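Stornach Finger Comparison Set: Data Card

Version 1.2
Released April 18, 2023
Maintained by the Surimby Manipulation Laboratory

Summary

The Stornach set supports the comparison of finger designs for hand-held grippers. It contains 755 recorded trials in which an operator guides a two-finger gripper toward a household object, grasps it, and releases it. All trials were recorded with a camera fixed to the gripper body. The set is intended for offline evaluation of finger geometry and for training grasp policies on objects that are difficult to see clearly, in particular tinted and transparent plastic.

Finger designs

Two designs are included. The Montoya finger is a rigid block with a rounded tip and a flat inner face. The Brendby finger has the same mounting pattern and a soft ribbed pad. Both designs are exchanged on the same pivots, and the opening limit was left unchanged between designs. Finger type is stored for each trial in the field finger_id.

Objects

The object list has 54 entries. Transparent and tinted containers account for 132 trials and are grouped under the tag clear_rigid. Annotators were asked to mark the outer wall of a container and to ignore shelves or dividers that show through it. Where a reflection hides part of the wall, the mark follows the straight line between the nearest visible points.

Camera view

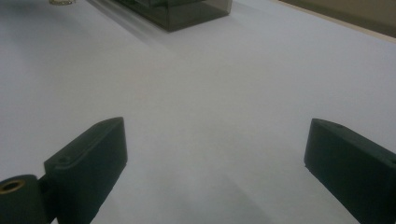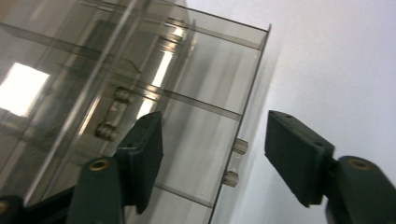
Figure 1. Dark green gripper fingers and a smoky-gray, see-through container: at a distance on a white tabletop (first view), and with one finger on each side of the container's right wall (second view).

Contents of each trial

Each trial folder holds the video, the gripper opening in millimeters, the pose estimate, and one text file with the outcome. Outcomes are recorded as held, slipped, or not attempted. Trials marked not attempted are kept in the release and should be removed before computing success rates.

Users should read pose_quality before using the pose estimate. Plain white surfaces offer few features for tracking, and values below 0.5 should be treated as missing.

Known limitations

Operators were aware of which finger was fitted. Force was not measured. The order of objects was fixed within each session, and operator fatigue may affect the later entries. The pivot bushings were not replaced during recording, so small differences in play between sessions cannot be excluded.

Changes since version 1.1

Corrected 3,000 frame timestamps that were written in local time
Renamed grip_width to opening_mm
Removed duplicate calibration files

Use and citation

The set may be used for research and teaching. Redistribution of modified copies requires a changed name and a note listing the modifications. Please cite the version number in any published comparison.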